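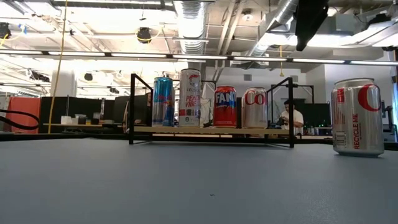 Chapter 6
Living Beside Wildlife

If you have ever chased a raccoon away from your trash cans, or replanted a row of beans that the deer found before you did, you already know a little of what this chapter is about. Now picture the same trouble on a much bigger scale, with a whole season's food at stake and a visitor that weighs as much as a truck! That is the kind of problem the farmers of Zondow have been working through for years, and we are going to spend a good while in their company.

Zondow is a farming district of 254 households along the edge of the Bover Reserve. Every March, when the corn is nearly ripe, elephants come out of the reserve in the evening to feed, and by Monday morning a family may have lost what it planned to eat until summer. When the ecologist Drahomíra Kuruc first came to the district, she expected to study the elephants. She ended up spending most of her time at kitchen tables (and drinking a great deal of tea), listening to people talk about sleep, school fees and fences.

Her field notebooks record 933 visits by elephants to farmland. We will come back to them often, so please keep a pencil handy as you read.

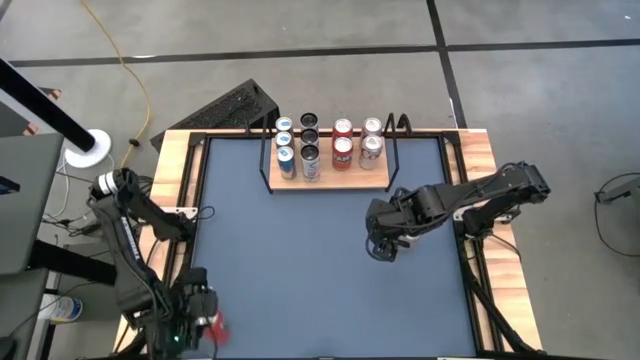 6.1 What Do We Mean by Conflict?

Biologists use the term human-wildlife conflict for any situation in which the needs of people and the needs of wild animals get in each other's way. It covers lost crops and livestock, injuries, and also the harm done to animals in return. Some costs are easy to measure. A farmer can pace out a trampled field, and a fence of 700 posts has a price. Others, like a child kept home from school to guard the corn, are much harder to put on paper, and we will look at those first.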